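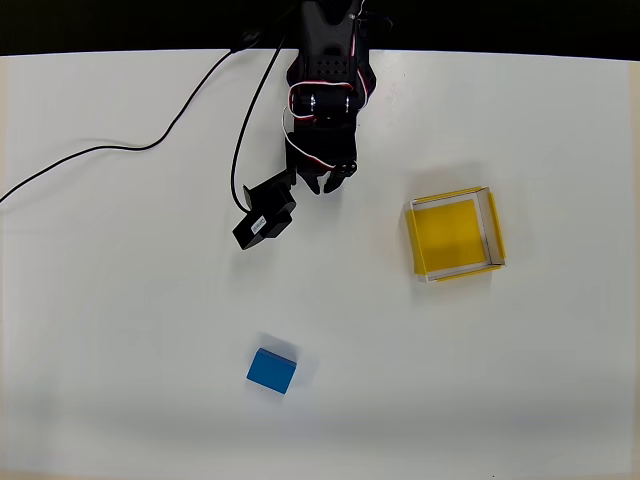 Photo: Girurus Support

Print this ticket | E-mail this ticket

Ticket 1286
Subject: Light novel volumes out of order, vol. 4 opens as vol. 11
Status: Open, workaround posted
Product: Girurus Reader on Addo tablet
Reported by: Undenport branch library, teen desk

Problem as reported

Series shelf is scrambled. Long fantasy series, reincarnation type, lots of volumes. Patron borrows vol. 4, gets the cover of 4 and the text of 11. Big spoiler for the kid, who was not happy. Happens on the Addo tablets only. Same account in a web browser is fine. Started after the February update.

Also the manga version and the novel version of the same series now sit on one shelf, mixed together. Might be a separate bug, leaving it here for now.

Log

First look. Can repeat it. Borrowed vol. 4 on a test account, cover right, chapter list wrong. Chapter list says 11. Returned it, borrowed again, same thing. Restarted tablet, no change.

Cleared the cover cache. No change exept covers now gone for half the shelf. They came back after a sync.

Signed out, signed in. Vol. 4 correct for one open, then wrong again after closing the book. So the right file is getting there. Something swaps it after.

Asked branch to check other series. They say two more have it, both from Jurkard, both with side-story volumes. Series with plain numbering are OK. Stand-alone novels OK. Cookbooks OK (they checked, thank you).

Side stories look like the clue. Jurkard lists them as 4.5, 8.5 and so on. Older reader ignored the decimal. New one sorts by list position, then looks the book up by volume number, and the two no longer agree. Doesn't explain why it jumps all the way to 11. Still looking.

Pulled the catalog feed. 2000 titles in it, 146 with a decimal or a letter in the volume field. Some say "Vol. 4", some say "04", one says "four". Sent the list to Jurkard, asked them to pick one. 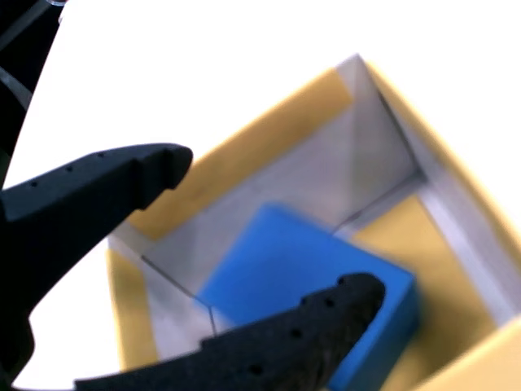 Jurkard answered 9:40 a.m. Not changing the feed, other stores depend on it. Fair. Means we fix it on our side.

Tried a test build that looks up by ISBN and skips the volume number. Vol. 4 opens as vol. 4. Closed and reopened a bunch of times, stays right. Side story 4.5 lands between 4 and 5 where it should. Bookmarks did NOT carry over, they are still tied to the old lookup. Can't ship like that, people will lose their place in every book.

Manga/novel mixup: not fixed by the test build. Both editions share a series name and nothing else tells the shelf they differ. Opening its own ticket.

Workaround for now

1. On the tablet, go to Settings, then Shelf, and turn off Group by series.
2. Sync.
3. Remove the wrong volume from the device. Don't return the loan, just remove the download.
4. Download again from the flat list.

Books stay correct as long as grouping is off. Shelf is ugly, sorted by title, so vol. 10 comes before vol. 2. Known.

If the text is still wrong after step 4, send us the series name and the volume you see on the chapter page, not the cover. The cover is no help.

Note from branch, Friday: workaround OK on the teen desk tablets. One patron's highlights from the wrong volume are showing up in the right one, in the middle of a dragon fight. Can those be deleted in bulk?

Reply: not in bulk yet, one at a time from the Notes tab. Added to the bookmark work, since its the same table underneath. Leaving ticket open until the new build keeps bookmarks.

Recent tickets
Manga and novel editions share one shelf
Right-to-left pages flip after screen rotate
Color inserts missing from front of book
Hold shows ready but will not download
Translator notes open in blank window
Furigana too small on Addo tablet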